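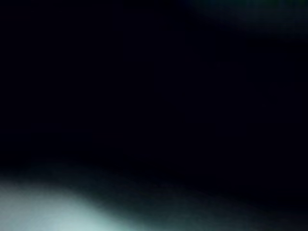
Tillgate Textile Workshop, Dye Room

October, notebook 4, back at the bench around lunch

Okay, indigo again. I said I'd leave the vat alone until Eamon Daly got back, and I lasted one morning. It had a flat, coppery skin on it when I lifted the lid, and the smell was right (sweet, a bit barnyard), so I figured it was ready and went for it.

Weighed out the cotton first: 610 grams of the Rakent plain weave, scoured last night and left to soak. I still think the Rakent has some kind of finish on it that one scour doesn't shift. The soak water was yellow, and I don't love that. If anyone has time to run a scrap through a second scour with more soda ash, please do, and staple it in here next to mine!

Dips were short this time, with a long airing between them. First dip came up that gorgeous pond green and turned within a few minutes, nice and even except for one corner where I'd let it fold over on itself. My fault, I was trying to answer the phone with a wet glove. Second dip evened most of it out. Third dip I got greedy and left it in too long, and I think I stirred air into the vat pulling it back out, because the liquid went from clear amber to a murky sort of teal right afterward.
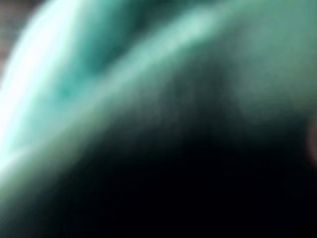

So I fed it 100 grams of fructose dissolved in hot water, stirred slowly around the wall of the pot, lid on, and walked away. Left a note on the lid too, so please don't peek. Every time that lid comes off we lose ground.

While it sulked I did the walnut samples for the Siddiqui order. They want a warm beige gray, the sort of color you'd pick for a bed skirt, and they want it on the heavier cloth. Recipe 287 is too pink. Recipe 765 is closer but dries darker than the card, so I cut the iron by half and ran two more strips. Both are on the line by the window. I like the left one.

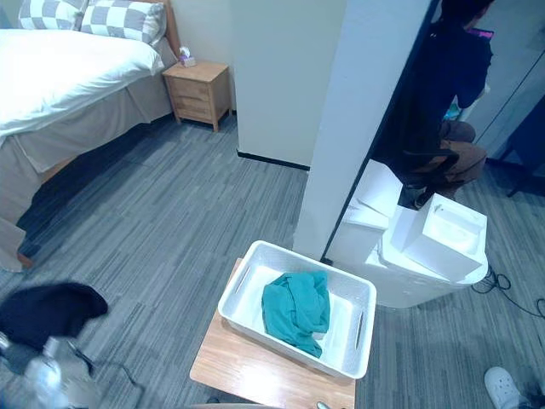 Bedroom, with the beige-gray bed skirt and checkered pillowcases.

Late afternoon: vat is clearing! Amber again under the skin, and a test strip went green to blue like it should. pH a touch low, so a pinch of lime and then hands off until morning.

To do: order more lime from Vultus, find the good thermometer, second scour on the Rakent, ask Eamon if the Siddiqui people ever said yes to the iron.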